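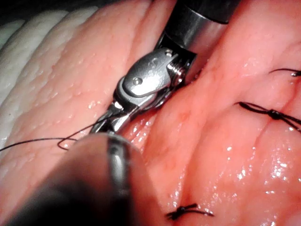
Jaws closed on the black thread, with a small loop just before the grip.

Stitching Day at Rirnton: a gallery
22/12/2023

I was asked to put together a page from the suturing practice at the Rirnton skills room, and I should say at the start that I came to it unconvinced. Practice tissue has been sold to teaching departments for years on the promise that it behaves like the real thing. Most of what I have handled behaves like a bath mat. Hemant Dubey, who orders the stock, says I am ten years out of date. He may be right about the look of it. I will give him the fine dimples and the droplets on the surface, which are far better than anything I trained on.

Looks are one matter and handling is another. What I want from a practice piece is some resistance when the needle goes in, and edges that tear if you pull like a fool. Liên Lã thinks this one does both. Harsh Chauhan thinks it forgives too much, and I am with Harsh – a learner who never rips a stitch out learns to pull hard.

The other argument was over thread length. Mawar Mandagi likes to start long and put up with the slack. I was taught to cut short and swear later.

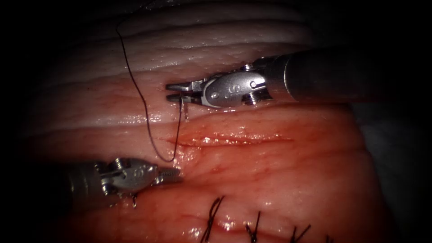
Long thread does spare you running out before the knot, I accept that. It also catches on everything, and a beginner spends half the session finding out where the spare loop has gone. Mawar's answer is that they have to learn to manage it sooner or later. Fine, but I would make it later, once they can place a needle at right angles to the cut without being told.

Deepak Sachdeva keeps the log for the Gresomcombe and Rirnton rooms, and it now stands at 2167 stitches. He is pleased with that number. I asked how many of them he would be happy to have in his own arm and he changed the subject. 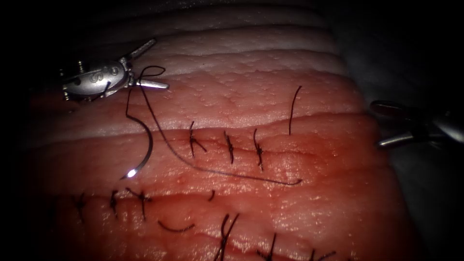 Spacing is where I lose patience with most practice work. People tie a decent knot, feel pleased, and put the next one wherever the needle happens to land. The upper line on this pad has three knotted stitches, and the left and middle ones are short enough to please me; the right one reaches down below the seam. The lower line is busier and untidier, with tails splayed out and a curved bit of thread lying flat on the surface. I would trim the lot before calling it finished. Liên says tails are the least of anyone's worries at this stage, and we have agreed to disagree until the next session at Didside.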